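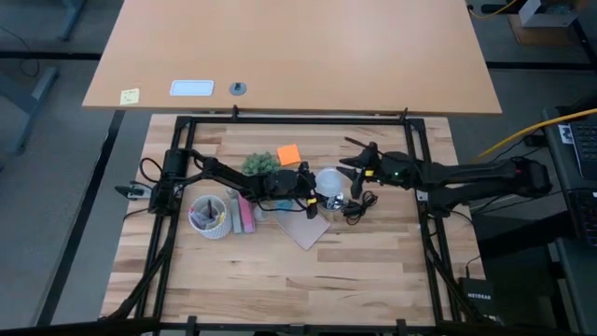
Two arms, one wooden worktop and a fair bit of desk clutter between them: the twin-arm bench set-up.

Zanau opens hire bookings for its two-armed bench robot

31/03/2026

If you've been hoping to have a go with a pair of robot arms and don't have the sort of budget that buys one outright, there's some news for you this week. Zanau has opened bookings for a hire version of its twin-arm bench kit, and the first ones go out in April. I've been pestering them about this since the autumn, so I was very pleased to get the email, and even more pleased when they said I could come over to the workshop in Graltthorpe and spend a day with one before the bookings went live.

The basics first. You get a frame with a wooden top, two arms facing each other across it, grippers on both, and the computer bits needed to run the thing. It arrives in crates and goes together on your own floor. The hire price is 2564 pounds for a term of 84 days, delivery and collection included, and there's a deposit on top which you get back if the arms come home in one piece. After that you can send it back, carry on for another term at the same rate, or put what you've paid towards buying it (all of the first term counts, half of the second, and nothing after that, so make your mind up early!).

Zanau tells me it has 3 kits ready for the first round and more being built. If you miss the first lot you go on a list, and the list is free to join.

Now, my day with it. I should say I'm no engineer. I write this page, I mend my own bike badly, and I've used a robot arm precisely once before, at an open day, where I knocked over a jug. So I'm probably close to the kind of customer they have in mind for the hire scheme, which is aimed at colleges, small workshops and people who want to find out whether two arms would be any use to them.

The bench is a nice thing to stand at. The top is light wood, butcher-block style, with a black metal frame round it, and it feels more like something from a kitchen than a lab. I was told the wood was picked after a lot of moaning from early users about shiny metal tops, where small parts slid about whenever an arm nudged them. The arms are black with little flashes of yellow near the wrists, and the one on the right in the picture shows a tiny green light there too.

You teach it by moving the arms through the job. There's a pair of smaller handles you hold, one in each hand, and the big arms copy you. Then you save what you did, give the job a name, and do it again. And again. That's the bit the brochure skips over a little, I think. For anything simple, such as moving a block from one side to the other, a handful of goes was plenty. For anything where the two arms have to work together, you're going to be at it a good while. Zanau suggests 100 recorded goes for a two-handed job before you judge whether it's working. I got to lunch and had a sandwich instead.

What I liked most was how quickly your hands stop thinking about it. For the first few minutes I was all elbows, and I kept reaching too far and having the arms stop on me (they have a limit, and they do hold to it, thank goodness). By mid-morning I was picking up a pen with one side and passing it to the other without sticking my tongue out. I wouldn't call it graceful, and the pen did go on the floor more than once, but I was grinning the whole time.

The things it's good at are middling-sized and fairly firm. Pens, blocks, cups, boxes. Pick up, put down, turn round, hand over. Soft things were hit and miss for me. A sponge was fine, a cloth was a nightmare, and I gave up on a carrier bag altogether. Clear things gave me trouble too when I let it run by itself, and the people there said that was fairly normal with the standard cameras. There's a better camera pack at extra cost, which I didn't get to try - so I can't tell you if it cures the problem.

The grippers on the hire kit come with pointed fingers as standard. If you want something wider or softer, those are made by Lasusent, and you can add them to your booking. I tried the soft ones for half an hour in the afternoon and liked them a lot for anything round. Swapping them over took me longer than it should have done, mostly down to some very small screws. Bring your reading glasses.

A few niggles, then. The kit is bigger than the website makes it look, and you need space on all sides to get at it, so measure up before you book. The cables need looking after: there's a loop of them on each arm, and you do have to check they're hanging free before you start. The manual is good on setting up and poor on everything that comes next. I found the page on what to do when an arm stops halfway through a job only after I'd asked three people. And the fan in the computer is loud. It's the sort of noise you don't notice until it goes off, and then you realise you've been shouting for an hour.

The software is where I'd like to see more work. Recording is easy, and playing back is easy. Sorting through what you've recorded is a pain. Every go gets a long number for a name unless you type one in, and if you forget (I forgot) you end up with a great heap of them and no idea which was the good one. I said so, and was told a new version with small moving previews is on its way during the spring. Hirers get it free. I'd have liked it to be there on day one, but fair enough.

Help is by phone and email on weekdays, and there's a half-day of training with every booking, done at your place by someone from Ouellet, the firm that's handling deliveries and set-up. I sat in on part of a training session while I was there and thought it was pitched very well. No slides at all, just straight on to the handles. If you're booking for a college you can ask for the training to be split into two shorter visits, so more of your staff can get to it.

On the money, I've gone back and forth. It's a lot for a hobby, clearly. For a workshop that's wondering whether to spend far more on a proper machine, I think it's a decent way to find out, and being able to put the first term towards buying is generous. Colleges may find the dates awkward. The hire term doesn't match up with anybody's school term that I know of, and I did ask whether they'd bend on that. The answer was a friendly "ask us when you book", so do ask.

Insurance is the other thing to check. The hire price covers faults with the kit but not damage from use, and that includes dropping it, soaking it or letting it bash its own partner. You can have the two arms reach into the same bit of space, and the software will warn you, but the warning can be switched off. I'd leave it on. There's a damage cover you can add when you book and I would certainly take it, having seen how I drive.

Bookings are on the Zanau website now, and you'll need to give the size of your room, the width of your narrowest door and a contact who'll be there on the day it comes. There's a ramp option if you've got steps. You don't need any special power supply, just ordinary sockets near the bench, and they'd rather you didn't run it off a long extension lead.

They're also holding two open afternoons at Graltthorpe in April for anyone who wants a try before putting money down. Places are free but you have to book a slot, and each slot is half an hour at the handles. I've put my name down for another go, as I want a proper crack at that cloth, and I'll add a note to this page once I've had a look at the camera pack.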